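Filed under: Research > Work & Office Studies
Print this article | E-mail to a colleague

4.2 Does the home office save paper?

The claim that people print less once they work from home is repeated so often that few authors bother to cite anything for it. We were not persuaded. Earlier surveys asked workers to guess their own page counts, and people guess badly, usually in the direction that flatters them. Gosselin's pilot in Hitum had the same flaw, as Keegan Gosselin has since conceded.

We therefore asked 84 households in Girard and Bravau to keep a paper log through July. Of these, 66 returned a usable one. Together they recorded 2237 printed pages, a figure we trust only as a floor, given that a forgotten page leaves no trace in a log. School forms, return labels and recipes were mixed in with paid work, and two coders often disagreed about which was which. We kept the disputed pages in and report them separately.

The averages hide more than they show. One household in Bravau logged 300 pages, most of them drafts of a single grant application, and removing it changes the ranking of the two towns. A result that depends on one busy applicant should not be used to support a policy, though the Evico report does something very close to that with a smaller sample.

Equipment is a further problem. Owning a desktop inkjet (Figure 3) says little about how much gets printed on it, and the surveys that treat ownership as a stand-in for use are measuring shopping.
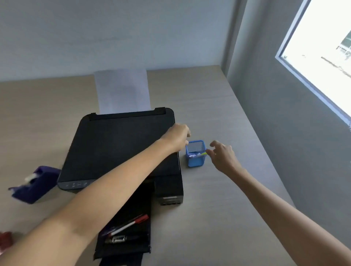
Figure 3. Desktop inkjet printer with paper in the rear feed.

Nor can the logs tell us what happened to pages at the employer's end. A contract signed at home may be printed again at the main office, filed, and counted by no one. Until both ends are logged over the same weeks, we see no basis for saying that paper use fell, and only a weak one for saying that it moved.

Contact the editors | Copyright, all rights reserved | Back to top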